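6. Checking the planner in Bunirano

1. Open Macedo and load profile 251.
2. Pick the yellow plate as target. The planner likes round things and will say so in the log, at length. 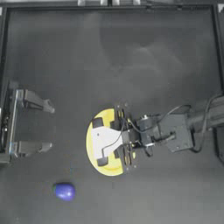
Fig. 9 – Gripper at the yellow plate, eggplant to the lower left.

3. Switch to the wrist view. Both fingertips should be in sight before you press Align.

Note: Align has no undo. The button marked Undo clears the log.

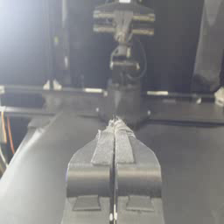 WRIST VIEW – CAUTIONS

Keep the second arm in the Brukley collision map. Deleting it speeds up planning wonderfully – until the arms meet.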